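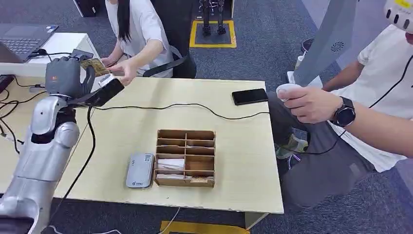
Rolach Card Kit – the handover set our robotics club runs on

Hi, and thanks for landing on the kit page! I run the humanoid robot club at Bunport, and the Rolach kit is the box of stuff I put together because I got tired of writing out the same shopping list for every new group. It's for clubs and classes that already have a robot arm with a fingered hand and some way of driving it (we use a VR headset and controllers), and now want something worth doing with it on a Monday evening.

The main exercise is the card handover. One student drives, one student sits across the table, and a card goes from one to the other. Sounds like nothing, right? Try it. A card is thin, it's slippery, it bends if you squeeze, and for a moment two sets of fingers have it at once. My students argue about that moment more than anything else we do. Who lets go first? Do you wait for a tug? Do you say "got it" out loud? I love that part.

What's in the box

Card deck, 116 cards, stiff stock, rounded corners
Practice sheets for driver and partner, one set of each
Two rolls of floor tape
Score pad for the Keskin round (see further down)
Teacher notes, stapled, with my typos left in

Item number 3297. Weight packed is 684 grams, so it goes in a regular padded mailer. There's no robot, headset or controller in the kit, please check that before you order!

What you need on your side

A table both people can reach across, a chair for the partner, and enough room next to it for the driver to move an arm without hitting a laptop. Any headset setup that already works with your hand is fine. If you can close the fingers a little at a time you're in good shape. If your hand only does open and shut, the first twenty cards are the stiffest ones and I'd stay with those.

A word about the floor tape

People skip the tape and then write to me. Please put it down before the first session. We mark off where equipment stands, and the students keep chairs and backpacks out of the marked area. Carpet is fine, although tape on carpet gets scruffy at the edges after a while and you'll want to redo the corners. That's why there are two rolls in there now – the older version of the kit had one, and it never lasted a term.

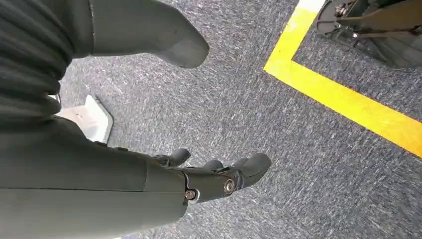 Robot hand over the carpet, with a corner of yellow floor tape behind it.

The Keskin round

Once a pair can do ten clean handovers in a row, they can try the Keskin round. It's our club competition format: three minutes, as many cards as you can pass, a dropped card costs you two. Bent cards count as dropped (yes, I check). You don't need anything extra for it apart from a timer. Our students play it as a ladder, and in July we do a full afternoon of it with pizza.

Esach add-on

The Esach pack is for groups that have gotten comfortable with cards and want something harder. It has 309 small paper and cloth pieces in mixed sizes, all flat, all annoying in their own way. Cloth is the one that gets everybody. It fits in the same box as the deck if you take the score pad out.

Ordering

Use the form at the bottom of the page and put your club or school name in the notes. I pack the kits myself on weekends, so give me a few days. Replacement cards can be ordered in packs, and if a few came bent in the mail just tell me and I'll send new ones.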